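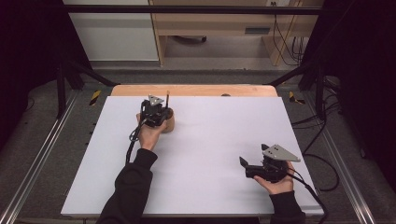
June, 4:40 pm. Cup table, hand-held grippers, head camera on.

Total now 161 episodes. The plan says 700 before the first training run and I still don't see where the 700 comes from. Asked Yasuo. He said it was in the Vatus proposal. So it's a number from a proposal.

Worked the tan cup with the left gripper all afternoon, right gripper parked low on the board or coming in late. My worry is the same as last month: we say "two-handed data" and then one hand does the job. If the model learns that the right side mostly waits, it will have learned what we showed it. Elli thinks variety in the start positions will cover this. I'd like to see that before I believe it.

Threw out 4 episodes. In 2 of them I regrasped and then carried on as if nothing had happened. Hideaki would keep those as "recovery examples." Maybe, but then label them. Right now the log has one box, good or bad, and a regrasp gets whichever one the operator feels like.

Cables: the left one runs down the side of the board and I catch myself moving around it. That habit is in every episode I recorded. A robot arm won't have my cable. Has anyone looked at whether the paths bend? I haven't.

Also I am getting faster, and the early episodes are slow and fussy. Mixing them without a note seems like asking for mush.

To do: split my episodes by operator speed, try 20 minutes with right hand leading, ask Noemí for the reject counts from the Closgate set.

Comments (3)

Elli Mäkelä: Start positions were changed after the first batch. Check the sheet.

Yasuo Kuroda: 700 was for two tasks, not one. I should have said.

Noemí Cisneros: Closgate rejects are in the shared folder. You won't like them.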